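**MOSTCOMBE** – The town library of Mostcombe will stay open until 9 in the evening from Monday to Thursday, starting in December. The town council approved the longer hours this week, after a discussion that continued for almost three hours.

Until now the library has closed at 5:30 on every working day. Many residents complained that they finish work at the same time, or later, and can only visit on Saturday morning, when the reading room is full and the line at the desk reaches the front door.

The council received a petition with 2,102 signatures in the spring. It asked for later closing on at least two evenings. The council first answered that there was no money for this. In the new budget the money was found, mostly by delaying the repair of the parking lot behind the old grain market. 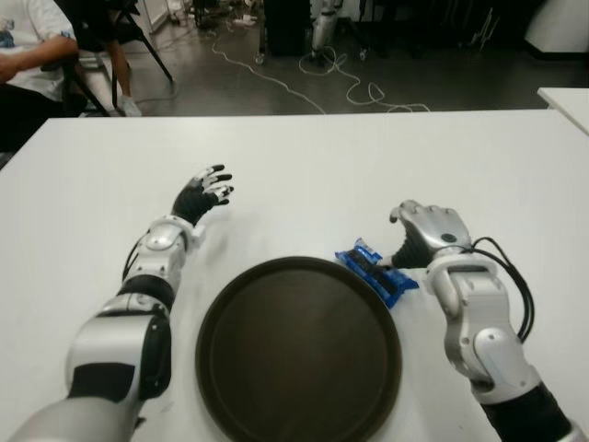

*A round brown tray and a small blue package on a white table.*

The evening hours will be paid for one year. After this time the council will look at the number of visitors and decide again. If fewer people come than expected, the library may keep only two of the four evenings.

During the evening hours, visitors will be able to borrow and return books, use the computers, and sit in the reading room. The children's section will close at 7. The local history room, where the old maps and the newspapers of the town are kept, will be open in the evening only on Wednesday, and visitors must ask for a place one day before.

The library will hire two new part-time workers. The present staff will also take some of the evening shifts, but according to the council they will not work more hours in total than now. The union of town employees had asked for this in writing before the vote.

**Late bus is still a question**

A more difficult matter is how the readers will go home. The last bus of line 4, run by the company Erraji, leaves the library stop at 8:10. People who live in the Skatard district, on the other side of the river, would have to leave almost one hour before closing or walk over the bridge, where the sidewalk is narrow and two of the street lamps have been broken since summer.

Erraji said in a short statement that it is ready to move the last departure to 9:15, but only if the town pays for the additional driver time. The council did not include this in its decision. It promised to speak with the company before the end of the month.

Several residents of Skatard who came to the meeting were not satisfied. One woman said that the district gave more signatures than any other part of the town and now will get the least use from the result. Another resident proposed that the library open a small return box in Skatard, near the post office, so that people can at least give back their books without the trip. The council will study the proposal.
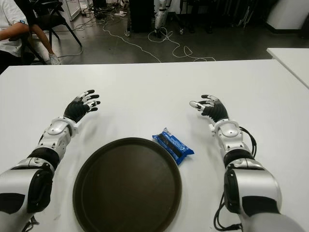 *Two robotic arms over a white tabletop, with the left hand held upright.*

**New chairs and quieter floor**

Together with the longer hours, the reading room will be improved. The council ordered 42 new chairs from Kesico, a furniture maker from the region, to replace the old ones, which are mostly from the time when the building was still a school. The order also includes new covers for the benches near the windows.

The floor of the main corridor will be covered with a softer material. Readers have complained for years about the noise of steps, especially on days when school groups visit the building. The work on the floor will be done on two Sundays, so the library does not need to close for it.

The heating is another subject. In winter the upper floor is rarely warm after 6, because the system was set for a building that closes early. The library will change the timer, and the cost for the additional gas is already counted in the budget. The windows on the north side, through which much of the heat is lost, will not be replaced this year.

The library had 516 new members last year, the highest number since it moved to the present building. Most of them are adults under 40. The library believes that a large part of them came for the language courses, which are held on Saturday and are free for members.

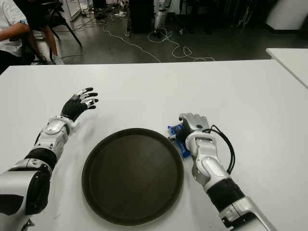

With the new hours, two of these courses will move to the evening. The beginner group in Spanish will meet on Tuesday at 6:30, and the conversation group for new residents will meet on Thursday at the same hour. The Saturday courses in other languages will continue as before. People who are already in a group and cannot come in the evening may change to another one without a new registration.

The reading club for older residents asked to keep its place on Wednesday afternoon, and the library agreed. The chess evenings, which stopped four years ago when the café next door closed, may also come back. For this the library is looking for persons who have boards and clocks to lend.

Not all members of the council supported the plan. Three voted against it and one did not vote. Those who were against said that the parking lot is in bad condition and that traders at the market have already waited two years for the repair. The traders' association said it will send a letter to the council and ask for a clear date.

The price of a library card does not change. Cards stay free for children, students and people over 65. Books that must be returned on a working day can be brought until closing time, so from December a book returned at 8:45 in the evening will not be counted as late.

The complete schedule, with the course hours, will be available at the library desk and at the town hall from next Monday.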